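November
Fiction, by the editor of the Preltstead Reading Page

The Locks of the Orar

The hotel Orar had 80 rooms, and in the autumn all the locks began to forget their guests. A guest put the card to the door, the little light became green, and the bolt did not move. Then the guest came down in slippers and stood at the reception and was polite, or was not polite.

I was the night repairman. I had come to Preltstead with one suitcase and a good screwdriver set from my uncle, and I got the job because I said yes before the manager had finished the question. She gave me a small room behind the laundry. It was warm there, and it smelled of soap, and through the wall I could hear the dryers until two in the morning.

The locks were made by Koval, a firm that had closed its doors long before. Inside each one was a solenoid. When the current comes, the coil pulls the plunger in, and when the current goes, the spring pushes it out again. It makes one short sound, like a tongue against the teeth. I learned to listen for this sound in the corridors. A healthy lock said it clearly. A sick lock said it softly, or said nothing.

The manager had found a shop in Lorkard that still sold old parts. She ordered 200 solenoids and received a letter, very well written, explaining that 1,891 customers were waiting before her. After three weeks a packet came anyway. In it were two.

"Two," she said. "For 80 doors."

"It is a beginning," I said.

She went up to her office, and I took the parts to my room and put them down where I could look at them properly. 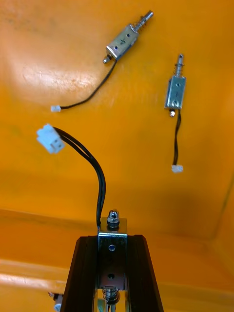

Room 30

The first one I decided to give to room 30, on the third floor, where an old woman had lived since the summer. She did not come down in slippers. When her door did not open, she sat on the chair by the window in the corridor and waited until I passed, sometimes for an hour – she never telephoned.

I took the lock from the door and laid the screws in my cap. The old part came out with dust on it. I put in the new one, pressed the white connector into its place, and held my breath a little, as I do also today with any electrical thing.

"Please try," I said.

She held the card to the door. The tongue spoke against the teeth. She pulled the door open, and then she closed it and tried again, and a third time.

"My husband clicked like this," she said. "When he was thinking."

I did not know what to answer. I picked the screws out of my cap. She asked if I wanted tea, and I said that I had still one more lock to do, and she said the tea would need some minutes in any case.

So I went along the corridor with the second solenoid in my shirt pocket, its wire hanging out, and listened at the doors.

This site uses cookies to remember your reading preferences. Accept | Manage settings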